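Fork Duty

So I got the night shift at Sterar, teaching the arms to do dishes. Take 532 was the fork again! Narendra wanted 998 good ones by Friday, and I kept thinking about my grandmother in Nurndale, who taught me in one go (with a towel, and some yelling).

"Slower," Narendra said over the headset. "It learns your hurry."

I breathed, and eased the left hand toward the right. 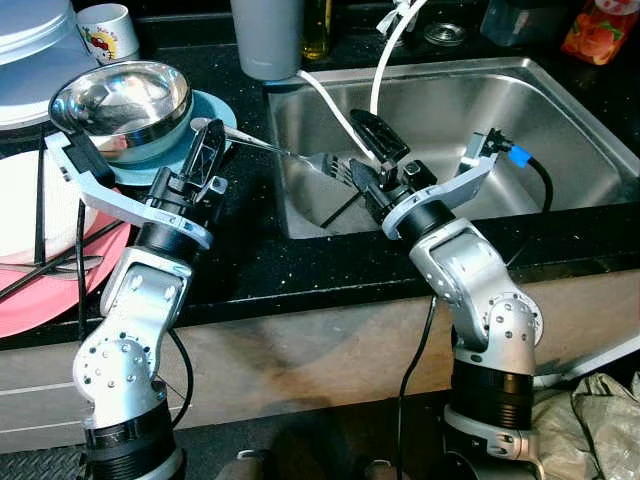
Wumpini Gyamfi

"Keep that one," he said. I asked if we could do spoons next, and he laughed for a long time.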